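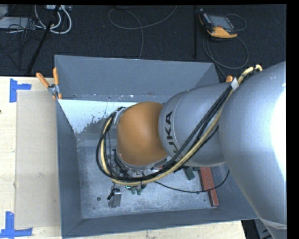 The gray bin, with its sloping sides and that splatter on the left wall.

12/21/19

Print this post | E-mail this to a friend

I've been wanting to write about bins for ages and my sister keeps telling me no one will read it, so if you're reading it, please leave a comment so I can forward it to her!

I have strong feelings about sloped walls. The bins I grew up with were square - straight sides, flat floor, hard corners - and everything small ended up jammed in a corner where you had to dig it out with a fingernail. A bin with steep inner walls sends stuff back toward the middle. You drop in a handful of hinges or whatever and they slide down and stay down. It does eat up room (a square bin the same width holds a lot more) but I'd take the slope every time.

Then there's the metal. Sheet metal gets ugly fast and I kind of love that. The floor is scuffed all over and there's white dust on it, plus little specks of who knows what. I used to fuss about dust. These days I run a dry brush over the floor, tip what I can into a dustpan and call it done. Wiping it with a damp rag first is a mistake I made all through September. You get paste! It goes into the seams and you're picking at it with a toothpick for the rest of the evening.

The splatter is another story. It's dark gray and looks like something liquid dried there, and it stands out like crazy because the wall is so pale up at that end. My routine for marks like that is warm water and dish soap, then baking soda on a sponge, and if it's still hanging on I get out the Werlow paste, which smells like a swimming pool but hasn't scratched anything of mine yet. I haven't settled on whether this one is worth the trouble. Part of me wants a nice even gray wall and part of me knows it'll get splashed again.

What I won't do is paint. I painted a bin once, a little one I got at the Tarkside swap for next to nothing, and it looked gorgeous for maybe two weeks. Then the hinges went in and it chipped, and after that I had blue flakes in with everything. I'm still finding them.

Next up is labels, I think. I bought a roll of 600 and have used 12, so there's some catching up to do. I keep going back and forth on handwriting versus printing - my printing is awful but the machine-made ones peel.

Print this post | E-mail this to a friend

Comments

Nafula Laizer wrote:
Tell your sister I read the whole thing. Sloped sides forever. Have you tried a plastic putty knife on the stain before the baking soda? It took old glue off my steel shelf and didn't leave a mark.

Gunnlaugur Mikkelsen wrote:
I have to stick up for square bins. They stack better and you can put dividers in them. Agree about the paint though.

Nafula Laizer wrote:
Dividers are for people who know what they own, Gunnlaugur.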